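Urkside fora de época: notas de alojamento

Fiquei duas noites em Urkside em novembro, a caminho de Imville. O critério de escolha foi a distância à estação de autocarros – quem chega no último serviço não encontra táxi depois das 22h30. A Pensão Hesell fica na rua da estação, do lado direito de quem sobe.

O preço afixado era de 141 por noite, com pequeno-almoço. Sem pequeno-almoço desce para 116, mas só com reserva por telefone. A página de reservas não mostra essa tarifa. A receção fecha às 21h e o código da porta segue por mensagem na tarde da chegada. O meu não chegou; Leena Hyvönen, da receção, deu-mo por telefone. 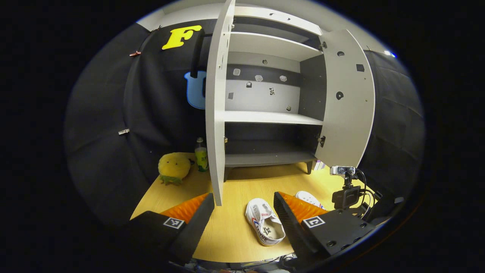
Transportes

O autocarro para Imville é operado pela Halvorsen e, fora do verão, tem duas partidas diárias, às 7h10 e às 15h40. O bilhete compra-se a bordo. A bagagem de porão paga-se à parte – o motorista só aceita moedas.

Aquecimento

Regula-se no corredor, por piso. No segundo piso estava em 19 graus e baixava à meia-noite. Pedi um cobertor suplementar, sem custo. Para estadias de uma semana, Heikki Koivisto recomendou-me os quartos virados ao pátio, mas não os vi.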